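Ticket: grasp planner picks the bin lining instead of the bottle
Component: Istudum perception node, Gallardo grasp planner
Opened by: Yamila Ibarra
Assigned: Ignacio Valdebenito
Status: open, workaround merged

Right, this one is a lovely bug and I've wanted to write it up properly all morning. On the sorting cell, the planner sometimes returns a grasp pose a few centimetres behind a brown bottle, on the dark blue material. Confidence looks fine. The segmentation mask looks fine too if you only look at a still image. Clear plastic and cans are not affected as far as I can tell.

To reproduce: start the wrist stream, let the tracker settle, then have a person move a bottle by hand through the view. Glass that has just been moved is the worst case by a long way. The mask grows along the blur and the depth fill takes whatever it finds behind it.

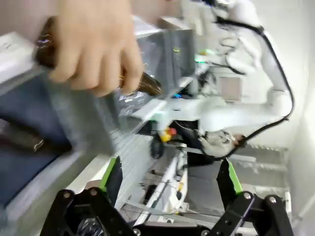

*Page last changed: March, 16:40, by Yamila*

What I've ruled out so far:

- Hand-eye calibration. Re-ran it twice, same residual both times.
- Lighting. The misses happen with the blinds up or down.
- The green pads leaking into the mask. We crop the fingers out before segmentation, and I checked that the crop is really being applied (it wasn't in February, sorry again).
- The new Skatdale driver. Rolled back, same behaviour, rolled forward again.

I then ran the same test 58 times with the tracker log switched on. The planner chose the lining in 22 of them. In every one of those, the depth image was older than the colour image. That's the first solid clue we've had and I may have cheered out loud.

**Comment, Ignacio**

Great find! It fits what I see in Gallardo. The planner asks for "latest colour" and "latest depth" as two separate calls, and nothing forces them to be from the same moment. With a still bottle you'd never notice. With a moving one, the mask lands on depth that belongs to the bin.

I tried it on the shelf view too, to see if the label reader was involved. It reads BOTTLE happily and the class comes out right, with two bottles lying in the first bin and the other arm holding a can over by the third. So classification is off the hook. It's the pairing.
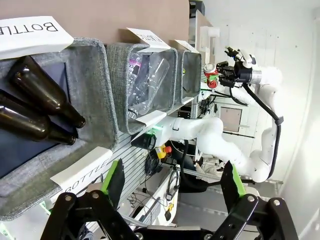

`Category: perception / time sync`

Moved from "planning" to here after talking to Olga Retamal. She is happy for the planner to stay as it is, provided perception hands it one matched pair per request.

Proposed fix, in the Istudum node:

1. Keep a short buffer of colour and depth, 20 entries each.
2. Match on the capture stamp. We were using arrival time, and the depth stream arrives late whenever the network is busy.
3. If the closest match is more than about 20 ms apart, return "no pair" and let the planner ask again.
4. Log every refusal, so we can see how often it happens.

Barış Sarıgül asked whether step 3 will make the arm dither. Possibly! Quick bench test says the wait is short enough that you don't see it, but I'd like someone to try it with both arms busy. The branch is `pair-by-capture`.

**Comment, Catalina**

Tried the branch with both arms going. No lining grasps so far, hooray. I do get a burst of "no pair" whenever the wrist turns quickly, and the tracker then drops its target and starts from scratch. Sweeping past the other arm and the monitors is a good way to trigger it, as everything beyond the gripper smears at once. I don't think it should drop the target there. It should hold the last good one and carry on.

Log excerpt:

```
pairing: no match, colour newer than depth
pairing: no match, colour newer than depth
tracker: target lost, resetting
pairing: ok
tracker: new target
```

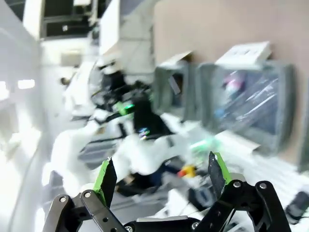

## Next steps

- Ignacio: make the tracker hold its target through a run of "no pair" replies, with a limit we can set in the config.
- Catalina: record a set of fast wrist turns so we can replay them against each build.
- Yamila: add the moving-bottle test to the nightly run on Fidoveck. I've half done this already, it's good fun.
- Barış: check whether the capture stamps on the second arm use the same clock. If they don't, that needs its own ticket.

Workaround until the merge: set `planner.require_still: true`. It's slower, but it waits for the view to settle before asking for a grasp.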